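Switching to the small trash can

Posted Thu 31 May

We got the notice from Ashworth in the spring. They handle the trash for our side of town, and starting in June they will take one small can per house each week. The old can held as much as I cared to throw in it. I never thought about what was in there until I had to.

I have been on the small can for a while now because they let you swap early and knocked a little off the bill if you did. I wrote some of it down as I went.

The first week was bad. The lid would not close by Sunday, and pickup is not until Thursday. I ended up holding two bags in the garage. It was mostly packaging from a shelf I had ordered, which was my own fault for ordering it that week, but there was a lot of food in there too.

So I started with the food. I had a compost bin years ago at the last house and gave up on it over fruit flies. This time I bought a Millik bin, the kind with a locking lid and a charcoal filter in the top. It cost $22. The next size up was $23 and I should have paid the extra dollar, because I empty mine every other day. No flies so far, but it has not been hot yet either.
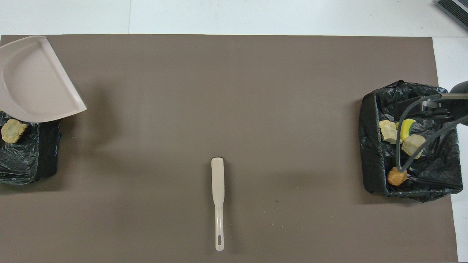

Sorting was the part I put off longest. Our recycling rules changed at the same time as the can and the new sheet is not easy to read. Paper and cardboard go together, glass is separate, and soft plastic is not taken at all. Anything left over is trash, and a lot of what is left over turns out to be small stuff from the floor and the counters. I sweep more than I used to and look at what I have before I tip it in. A plain plastic dustpan like the pinkish-beige one in the photo is all you need for that, and a black trash bag hung over the rim of a small bin works as well as any fitted liner I have bought. Crumbs and scraps of food can go to compost if they are clean. If they are mixed with dust and hair I throw them out and don't worry over it.

Bags were the next thing. I was using the big Tusetti ones out of habit and they were far too large for the new can. The top third of the bag was just folded over and wasted. I finished the roll and bought a smaller size at the grocery store. They tear more easily. If I have something with a sharp edge I wrap it in newspaper first.

The soft plastic is still a problem. The Jadix store out by the highway has a drop box for bread bags and wrap near the carts. I keep one bag of it on a hook by the back door and take it when I am going there anyway. Twice the box was full and I had to bring it home again. I don't make a special trip.

I also stopped buying the kitchen sponges that come in the big pack. They wore out fast and every one of them went in the trash. I use cotton cloths now and wash them with the towels. For pans I still keep a sponge, and I cut it in half so it lasts longer.

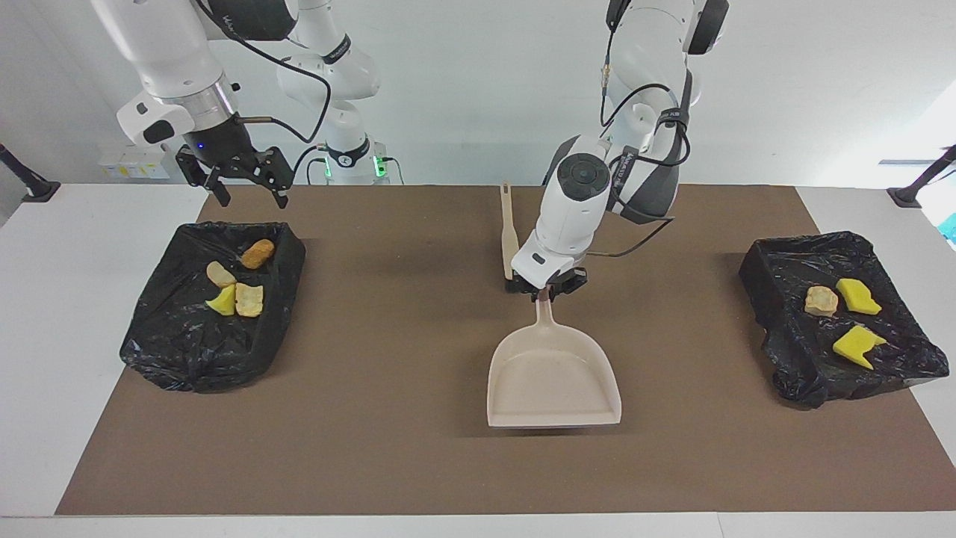

What goes in the can now

Vacuum dust, soft plastic that is too dirty for the drop box, meat wrappers, old sponges, broken things I can't fix. Bones, since the compost here doesn't take them. Most weeks the lid closes with some room to spare. Last week it didn't, as we had people over and used paper plates with a coating on them that can't be recycled or composted.

The bill has come down a few dollars a month. I had the old can picked up and the side of the garage looks bigger without it. I need to hose down the concrete where it stood.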